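We finally got ourselves down to the Lultport open day for the Wasura holiday cottages, and what a lovely (if blowy!) morning it was. Unit 27 was our favourite by a mile, with its deep verandah, freshly painted bunk room and an outdoor shower for sandy feet. It's 86 steps down to the beach, so Mum might grumble on the way back up. A week in March is $2,590, linen included, and they hold your dates for a $100 deposit.

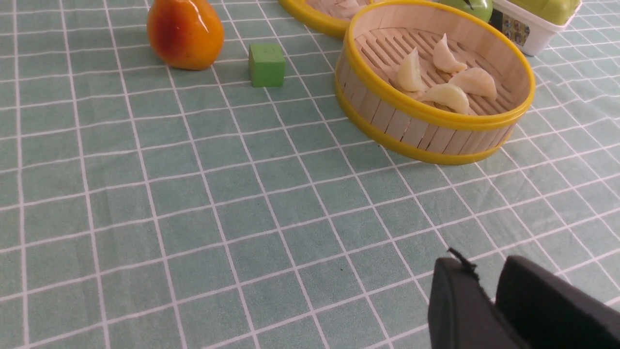
Parking was a bit of a squeeze, so we left the car up by the Turunen boat ramp and wandered back along the harbour, already arguing over who gets the front bedroom.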